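Why Dust Settles

Dust is a mix of very small solid pieces. Indoors, it includes skin flakes, cloth fibers, soil and pollen. Most pieces are too small to see one at a time.

Air slows a falling object. A heavy grain of sand drops fast. A light fiber has little weight for its size, so it drifts and may stay up for hours.

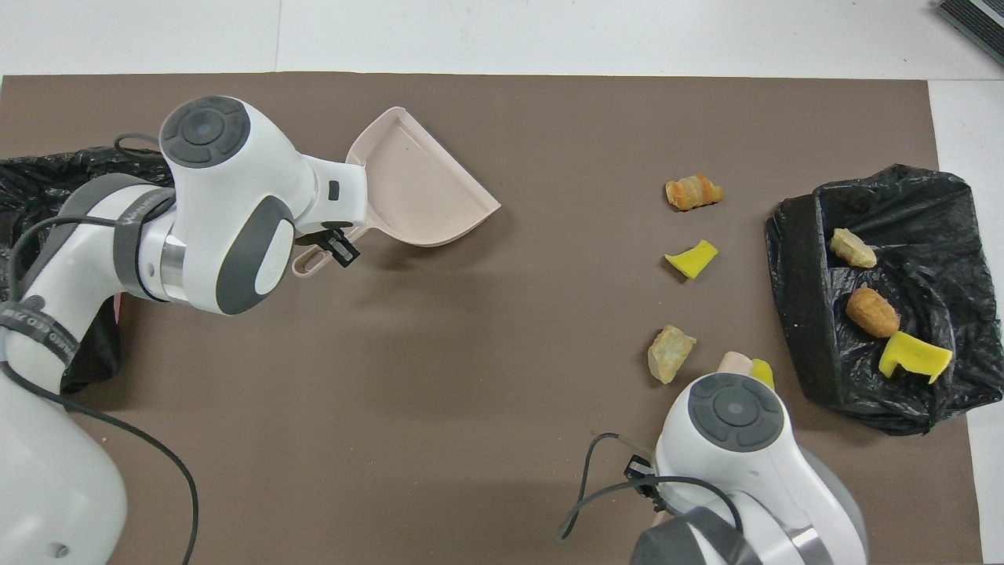 Moving air lifts settled dust again. Walking, closing a door or sweeping quickly will do this. Slow strokes lift less. A damp cloth holds dust because water makes the pieces stick to it.

Word to know: particle, a very small piece of matter.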